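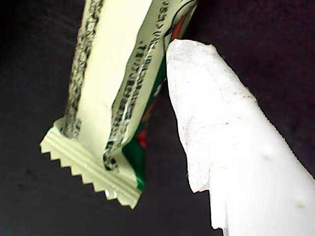
Figure 4.1 A white fingertip against the side of a wrapped snack bar.

Chapter 4
Fingers, Tape, and Friction

If you have come this far with me, you already know how to make an arm go where you want it to go. Now we get to the part I like best (and the part that has cost me the most evenings!), which is what happens in the last inch, where the fingertip meets the thing. We will compare bare plastic fingers with fingers wrapped in white tape, using two small white arms, a divided black tray, and a few objects you could find in any kitchen drawer or desk.

A snack bar is a wonderful first test piece, by the way. The film is thin and shiny, and both ends are crimped into little teeth. Set it down beside the tray before each trial and write down which way it points. 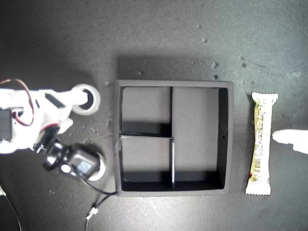 4.1 Pushing Before Gripping

Valentin Pascu, who taught the Jakovdale course before me, always had his students push an object for a full session before they were allowed to close a gripper on it, and I have kept his habit. Rest one fingertip on the middle of the wrapper and press gently,
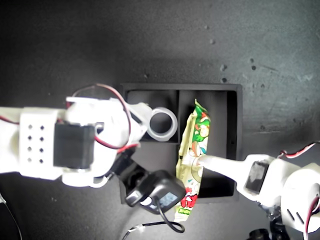
then raise the motor current one step at a time until the bar starts to slide. Do this 25 times with each kind of fingertip, and please keep the bad trials too, they are often the most interesting ones. A roll of tape makes a good second object, and you can hold it with one finger in the core and the other outside.
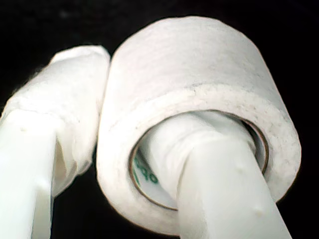

4.2 What You Will Need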